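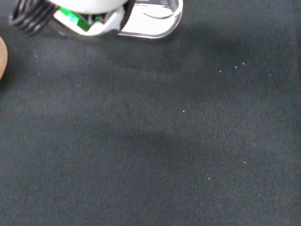
Dá para ensinar um robô à mão sem saber programar?
Com o Jostine dá, desde que se tenha paciência para repetir a mesma tarefa muitas vezes.

Comprei o kit da Flolavano em junho do ano passado e só agora me sinto à vontade para escrever sobre ele, porque no começo a gente se encanta com tudo (eu pelo menos sou assim!). A ideia é simples e gostosa de usar: você segura o punho de comando, faz o movimento, e o braço acompanha e grava.
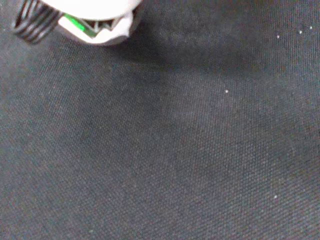
O punho é leve e responde muito bem nos movimentos largos. Já na hora de descer devagar até a mesa, senti um pequeno atraso, e foram 35 demonstrações até a minha mão se acostumar. Meu amigo Pentti Pelkonen, que usa o mesmo kit em Cáceres, me aconselhou a baixar a sensibilidade para 3, e que diferença! 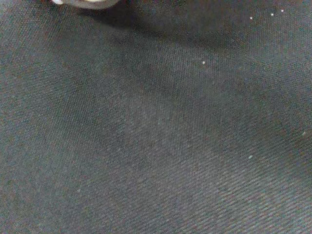
Vista da câmera do punho, sobre o tecido escuro.

O programa de gravação, o Hilleo, é a parte menos caprichada. Apagar uma tentativa ruim exige passar por dois menus, e quem grava 82 numa tarde sente isso nos dedos.

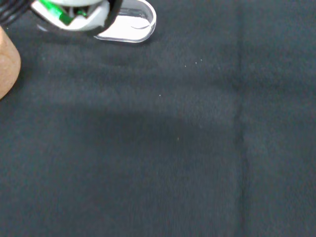 Também queria um manual mais generoso, com um capítulo só sobre recomeçar uma gravação interrompida. Mesmo assim recomendo com carinho, principalmente para quem dá aula e quer ver os alunos de mão na massa logo no primeiro dia.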